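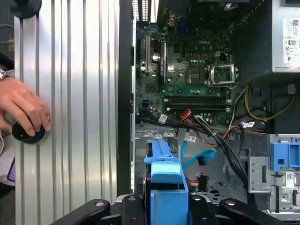 Do you live in a rented flat and keep a diary of any sort, even a scrappy one? Then I'd love to hear from you!

I'm putting together a book called Zidness, which is about how people spend their evenings at home, and I'm looking for diary keepers to take part over the autumn. I've been writing about home life for a small press, Kandiritz, for a good while now, and every time I publish something about cooking or telly or arguing over the heating, my inbox fills up with stories far better than mine. So this time I'm asking for them properly.

What would you be doing? Writing a few lines every evening for the whole of October. I mean a few lines. Some of the people who did my trial run wrote a page a night, some wrote "beans, bath, bed" and that was one of my favourite entries in the lot. Tell me what you ate, who rang, what you meant to get done and didn't, what you could hear through the wall. Spelling doesn't matter in the slightest (mine is dreadful). You can write on paper and post it to me in the envelope I'll send, or type it and email it once a week.

I have room for 200 diarists. The trial run brought in 878 entries from a much smaller group, and I read every one of them at my kitchen table, mostly with toast, so please don't worry that yours will vanish into a pile.

You need to be 18 or over, renting your home in the UK, and happy for me to quote from your diary with your name and street taken out. You can live alone, with family, with friends or with people you found on a noticeboard. I'm especially short of night workers, whose "evening" might be nine in the morning, and of anyone over seventy. If you did the trial you're welcome back.

Everyone who finishes the month gets £40 and a copy of the book when it comes out. If you miss a night or two, carry on as normal and I'll still pay you. If you miss a week, drop me a line and we'll sort something out. You can pull out whenever you like and I'll send your pages back or shred them, your choice.

To apply, write me up to 323 words about last night. Why 323? It's how long my own first go came out and I've grown fond of it. Shorter is fine. Put your age, your town and what you do with your days at the bottom, then send it through the form on the Kandiritz site or post it to the office, marked Zidness. Please don't send whole diaries yet, or photos of pages, as I've nowhere to keep them.

I posted this on Sunday, June 29, 2025 and I'll be taking entries until the end of August. Replies go out in the first half of September, and you'll hear from me either way. If you've got a question first, use the same form and tick "just asking".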